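Many people asked me how to rent a canoe in Plancombe without paying too much. I went there two times this year, so I write down what I learned. Short thread.

First, the place. The river is slow and wide near the old mill, and the rental dock is a five minute walk from the bus stop. The company is called Gredon. They have canoes, kayaks and a few small rowing boats.

The price depends on the hour, and on the website this is not so clear. Before 14:00 you pay the morning price, also on weekends. After that it is higher. If you come at 13:50 you still get the morning price for the full rental. I asked to be sure.

You must leave a deposit, and they take it only by card. My friend Chiyo Hirose had only cash with her and we lost almost one hour looking for a solution. Please bring a card – a debit card is fine.

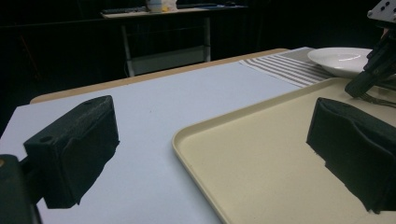
Life jackets are included. The dry bag is extra, and I think it is worth it if you carry a phone. The bag is big enough for two people with a lunch and a sweater.

Which direction? Go upstream first. You are fresh, and the way back is easy. We did the opposite on our first trip and my arms were hurting until Friday.

There is a small island called Onishi where you can stop. The landing is on the left side if you come from the dock. On the right side there are stones under the water, so go slowly.

For food, the kiosk at Urkero bridge has soup, sandwiches and good coffee. You can tie the canoe at the wooden steps. It closes early on days with rain, so I would not count on it.

Someone asked about children. Gredon accepts them from the age of 5, with one adult in each boat. For small children I would take the rowing boat, it moves less when they stand up.

The season ends when the water is too high, usually before December. Call them in the morning, they answer quickly and they speak slowly if you ask :)

Asuka Sakamoto wrote to me that the dock has now a place to lock bicycles too. I did not see it myself. If you go this week, please tell me if it is true and I will add it to the thread.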